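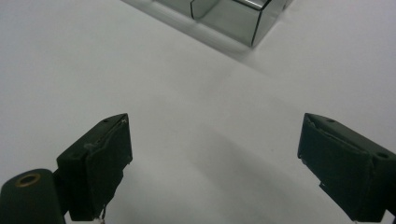 Shiny silver box on the white table

Subject: Re: [desk-and-drawer] Mirror finish boxes, and where do your glasses live?
From: Haruto Hirose

Hi all,

Catching up on the list with my coffee. Somebody wrote last night:

> I finally cleared off my work table and now I have a new problem.
> I own one of those clear plastic boxes with the little compartments
> and I have no idea what should go in it. I started with screws, then
> it was beads, now it's cough drops and a spare key. Also I keep
> putting my reading glasses down and losing them on a table with
> practically nothing on it. Do you all keep your glasses IN something
> or just ON something? And does anybody like those mirror finish
> boxes? My sister wants to give me one and I'm afraid of the
> fingerprints.

Oh boy, I have opinions on all three of these, so get comfortable.

Mirror boxes first. I like them! I know half this list doesn't. On a white table a silver one picks up the white and the gray from around it and sort of melts in, and then you move your head and there's a bright line along the rim and it's a box again. I could look at that all morning (I have looked at that all morning). Fingerprints, yes, you'll get them. I keep a square of old T-shirt in the drawer and give mine a wipe when I think of it. Mine is a Zovlow, bought at a closing sale, and I've seen much the same thing with the Koyama name on it for a few dollars more. Don't use paper towels on it. I did, the first week, and there are fine scratches on the lid that I can feel with a fingernail.

What I would say to your sister is yes please, but ask for a small one. The big ones turn into a place to put mail.

Now the compartment box. I've had several of these over the years and I went wrong with every one of them in the same way, by trying to fill it the day I brought it home. I had a Pumar with 16 cells, all the same size, and I sat down one evening and decided what each one was for. Picture hooks, fuses, collar stays — who has collar stays? By September half of it was rubber bands.
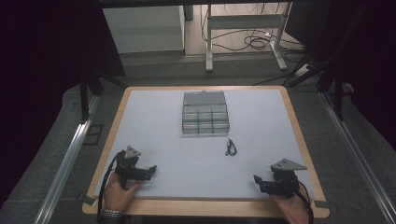 The kind I'd tell you to look for has one wide section running across the top and smaller cells under it. The wide part takes the long awkward stuff, pencils and a small ruler and that one allen key, and the cells can be for whatever you keep reaching for. Leave them empty until something earns a spot. I mean it, let the thing sit there with nothing in it for a week if you have to. And get a clear one, or that smoky gray you can still see through. I tried labels on an opaque one and I never once updated a label.

Check the latch before you pay for it. I open and close it in the store, 12 times if there's no one watching. My old Mestow had a latch so stiff that when it finally let go the whole lid jumped and I was picking pins out of the rug until bedtime. I still find one now and then, usually with a sock on.

Cough drops and a spare key in the same box is fine by me, by the way. Just not in the same cell.

Which brings me to glasses. I'm an ON person. I fold mine and set them down right on the table, close to the organizer, a little below it and off to the right, and I try to make it the same place every time. Mine have black frames and the table is pale, so they show up from clear across the room. If yours are the clear or skinny wire kind then I can see how a bare table would swallow them, and maybe you want a tray or a scrap of dark felt. My wife is an IN person and keeps hers in a case, and she loses the case.

Two things I'd still like to hear from people about. One, what do you put under a plastic box so it doesn't slide on a smooth top? I bought a pack of 60 of those stick-on clear bumpers and they leave a gummy ring when you peel them off. Two, has anyone swapped the insides of one brand's box into another's? The Koyama dividers look like they ought to fit my Pumar but I'm not spending 29 dollars to find out.

And to whoever offered the spare felt last month, I'd still take a piece if there's any left. Dark green or black, I'm not fussy.

Haruto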